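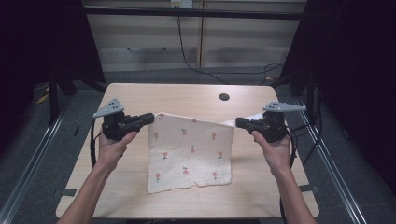

Grippers, second version

5/24/23

The new jaws went on this week. I reprinted both in black and moved the grip closer to the wrist, so my thumbs sit on top of the handle. Cloth is still the hard part. A thin cotton corner slides out if the jaw closes at an angle – 200 folds in, I've stopped blaming the motor.

Hortensia Mansilla at the Kasgate workshop lent me her torque gauge, and I've set the spring a bit lighter. The cables are next. They drag on my forearms and I'd like them clipped up out of the way.

Goal is 1,000 folds logged by October. Files will go up once I've fixed the left trigger.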